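How do you teach a robot arm to pick up a block? I help out with the robots at Larkberg, and I get asked this a lot, so let me tell you how we do it!

We don't start by typing in a million rules. We show the arm what to do. One way is to hold it and gently move it along, kind of like a grown-up guiding your hand when you're learning to write. The other way is to steer it with a controller from somewhere else (my favorite, because it feels like a video game). We even practice with make-believe arms inside a computer.
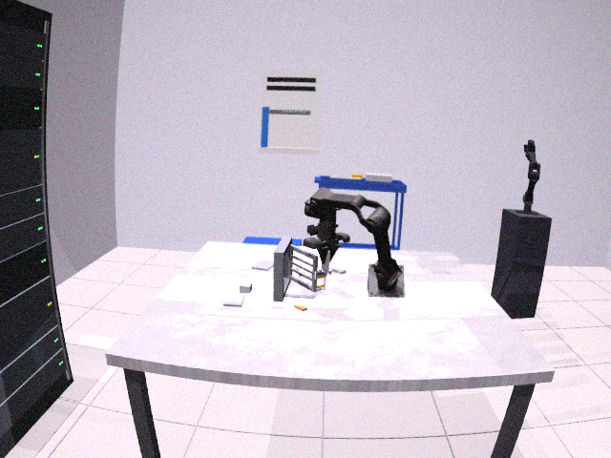 Every time I steer, the computer remembers how each joint bends and when the fingers open or close. One try is called a demonstration. I did 29 of them before lunch, and boy, did my thumbs get tired! A few were pretty wobbly. Later, a program named Drondell studies them all and looks for what the good tries have in common. 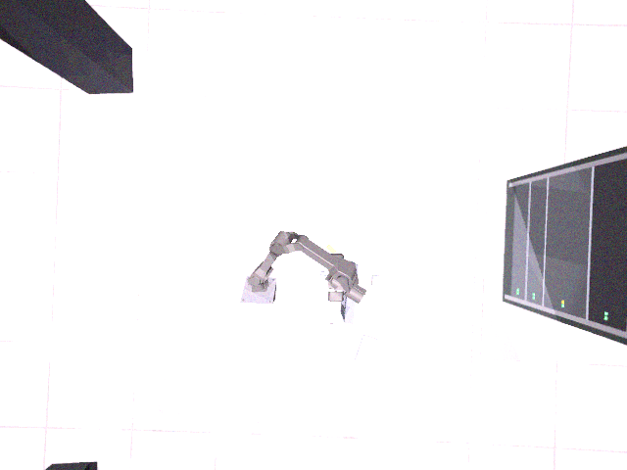
Ullia wanted to know if the robot would copy the wobbles too. Yes, it might! So I throw out my worst tries and do those over, nice and slow.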